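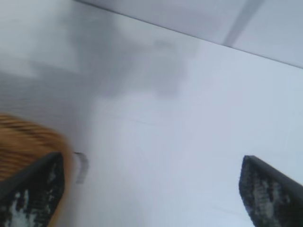

Boonsong Phetsri told us in the first interview that the lake of Grutton did not have too many visitors, it had too many visitors between ten in the morning and two in the afternoon. Several other residents repeated this opinion later, with other words, and it became the starting point of the present section. We do not take it as proved. But it helped us to separate two questions which are often mixed in the local debate: how many people come in the season, and how they are spread over the day.

4.2 Arrival times and the use of the north shore

The north shore of Grutton is reached by one road and by one footpath from the village of Bretska. The road ends in a parking area with 70 places. When the area is full, cars are left along the road on both sides, and the bus from Bretska cannot pass the last bend. In June we recorded the arrival time of each visitor group at the gate, from seven in the morning until eight in the evening. On the busiest day of the period the gate was passed by 655 visitors, and on the quietest day by 206. The limit proposed by the municipality is 1000 visitors per day, so it was never reached in our data. The parking area, however, was full before noon on most of the days we recorded.

This result is in our opinion important for the discussion of the daily limit. A limit which is never reached cannot change the situation at the gate. It may still be useful in August, for which we have no counts, and we return to this point in section 5. For the early season, the problem of the road must be treated by other means, for example by a morning bus with a lower price or by a parking ticket divided into two halves of the day.

4.3 What visitors buy before and during the visit

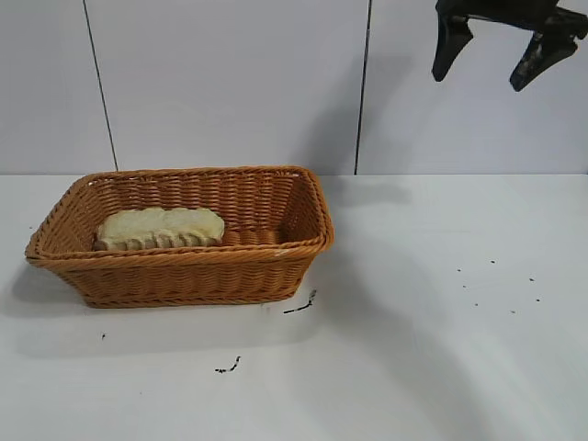 Spending in Bretska was studied with a short questionnaire given to visitors when they left the shore. The questionnaire had three parts: food and drink, transport, and other purchases. In the part for food and drink we asked for the place of purchase and also for the kind of product, because the village bakery and the two cafes complained that visitors bring everything from home. Small purchases were difficult to code. A single bread roll, like the one lying in the basket in the figure, was often forgotten by the respondent at first and mentioned only when the interviewer asked a second time. We therefore kept the second question for all respondents, although it made the interview longer.

The answers show a clear difference between the visitors who came by bus and those who came by car. Bus visitors had to wait in the village square, and many of them used the waiting time for a coffee or for buying lunch. Car visitors usually drove through Bretska without a stop. Some of them did not know that there is a bakery, as it stands behind the church and has no sign on the main road. The owner of the Kwok guesthouse, where part of the interviews were made, had noticed the same in her own breakfast room: guests who arrived by car asked her where the nearest supermarket was.

We must mention one weak point. The visitors who left in a hurry, mostly families with small children, refused the interview more often than others. Their spending is probably different, and we cannot say in which direction.

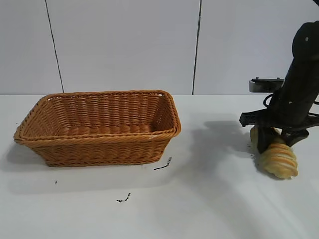 Does a later arrival reduce the money spent in the village? In our answers it does not, and visitors who arrived after two o'clock bought food in Bretska more often than the morning visitors, mainly in the evening when they came back from the shore.

Figure 3. Food and drink part of the visitor survey, Bretska.

The evening purchases deserve more attention than we could give them. The bakery closes at five and only the Prurker cafe stays open until nine, with a small menu. Several respondents wrote in the free space of the questionnaire that they would have stayed for dinner if there had been a choice. If visitors are encouraged to come in the afternoon, the opening hours in the village should be discussed at the same time, and with the bus company too, whose last departure is now at half past seven.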